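Oil or hard wax for a butcher-block top?
Inès Carré
I have a light butcher-block top that gets daily use. The old finish is gone and it feels rough in places. Mineral oil or hard wax? I don't want to redo it every month.

brerken
Wax. Oil is a pain.

Jasińska
Depends on whether you cut on it. If you do, use food-safe mineral oil and plan on redoing it. If you don't, sand to 200 grit, wipe off the dust, and put on two thin coats of hard wax oil, 8 hours apart. Don't go up to 4000, the wood won't take the finish. Buff off anything still sitting on top. Test a corner first, dark strips can come out darker.
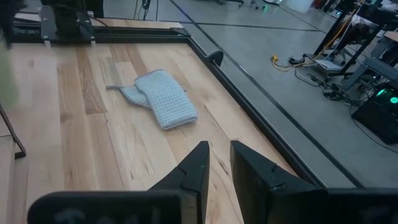
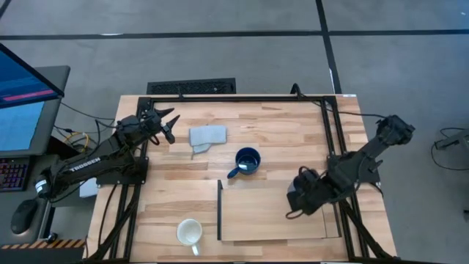
Light butcher-block tabletop, two views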